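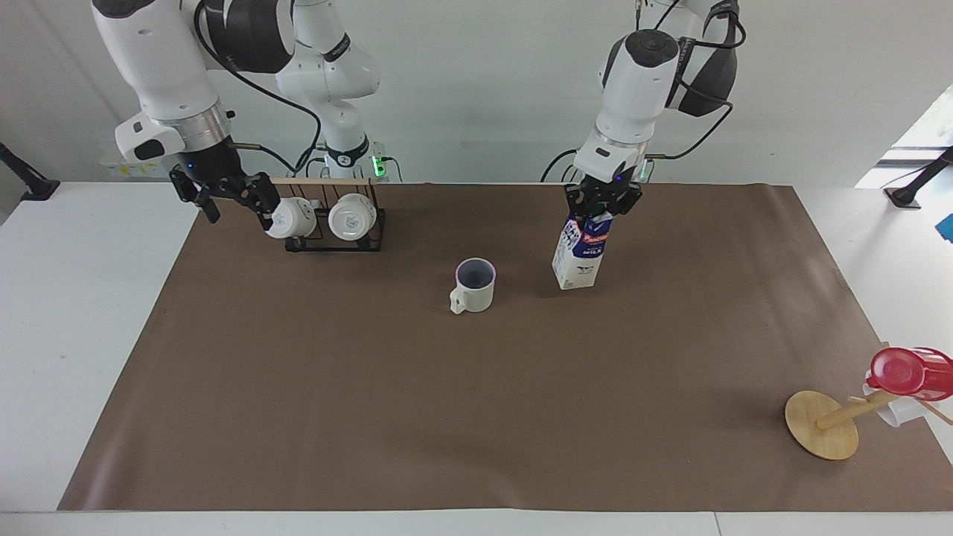 Can I fit a 300 mbar gas valve set on a boiler that gets 40 mbar at the inlet, or does the valve need a minimum pressure to open?

It will open. The figure on the label is the maximum inlet pressure, so 40 is well inside it. What you need to check is the pressure drop across the valve at full load, and whether enough is left for the burner.

direll_heating
Jan 10, 2021
Thanks. The boiler is a Plosus floor standing unit, second hand, and the old valve is stuck shut. The supplier has a Civuvar valve in the same thread size for less than half the price of the original. Burner wants 20 at the manifold. Is there any reason not to use the Civuvar?

Szabolcs Fülöp
Look at the flow chart in the data sheet. Find your gas rate along the bottom, go up to the line for your valve size and read off the drop. If it says 12 and you have 40 coming in, you have 28 left and the regulator can hold 20. If you have a filter in front, take that off as well.

oldpipe
I would not do it. The valve is part of the approved appliance. Swap it for another make and the approval is gone, whatever the chart says. Get the Plosus part.

Szabolcs Fülöp
He asked about pressure. I agree the paperwork is a separate matter and he should ask the maker.

direll_heating
The maker has not had that valve in stock since July. I rang them. They said they would look at an equivalent if I sent the data sheet, so I have sent it.

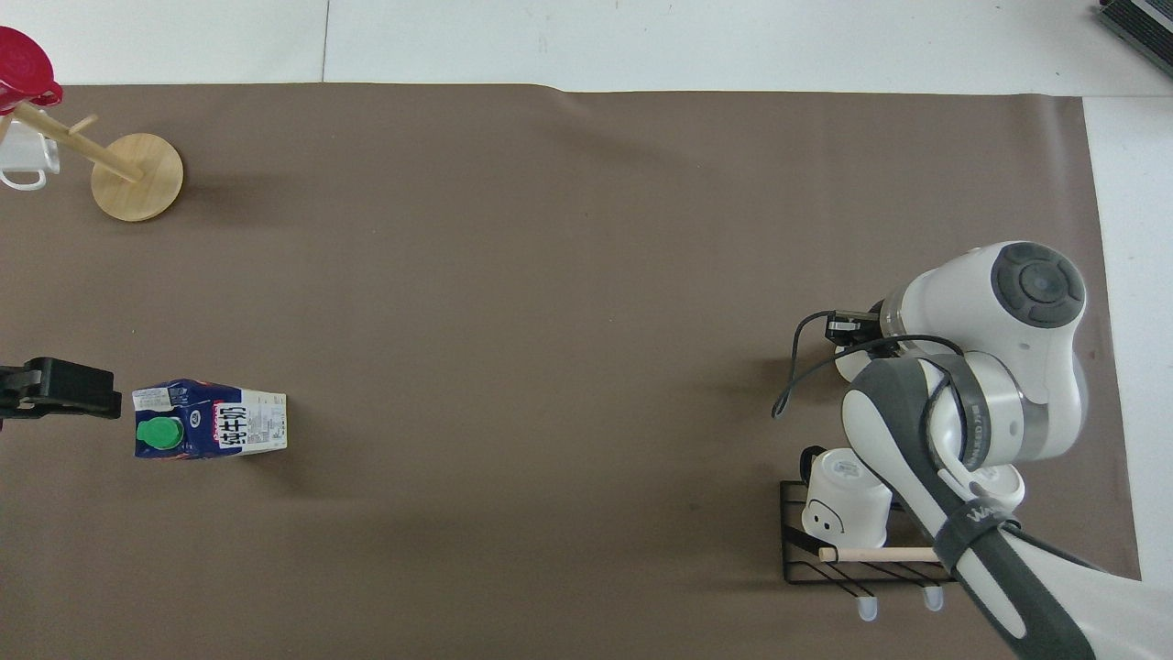 Judit Nyitrai: Did they say anything about the opening time? The original on those boilers is a slow opening type. If you put a fast one in, it can light with a bang even when the pressures are all correct. I had that on a unit in a bakery and had to change the valve again.

direll_heating
They did not mention it. The Civuvar sheet gives "less than 1 s", so I suppose that is fast.

Judit Nyitrai
Yes, that is fast. They make a slow version with a damper on top, and you can set the first step of the flow with a screw under the cap. Ask for that one.

oldpipe
And now it costs nearly the same as the original. This is what always happens with these.

Simon
It doesn't cost the same. I paid 73 for the slow one last year and the original was well over double that. Same thread, but the body is longer, so measure the gap between your flanges first. I had to cut and rethread a piece of pipe.

oldpipe
And was yours approved by the boiler maker?

Simon
In writing, yes. I keep the letter in the boiler room with the test sheet.

direll_heating
I have room to the left of the filter but not much on the burner side. Do I need to keep it upright?

Szabolcs Fülöp
Coil upright or up to 90 degrees to the side. Never hanging down. Follow the arrow on the body for direction. Whoever fits it has to be registered for gas work, and they should do a tightness test before the burner is fired, then measure the manifold pressure with the burner at full load. A reading taken with the burner off tells you nothing about the drop.

Judit Nyitrai
Check the inlet at full load too. I have seen 40 standing fall a long way once everything else on the line was running.

direll_heating
Understood. The fitter is registered and has his own gauge. I will wait for the answer from Plosus and order the slow version if they accept it.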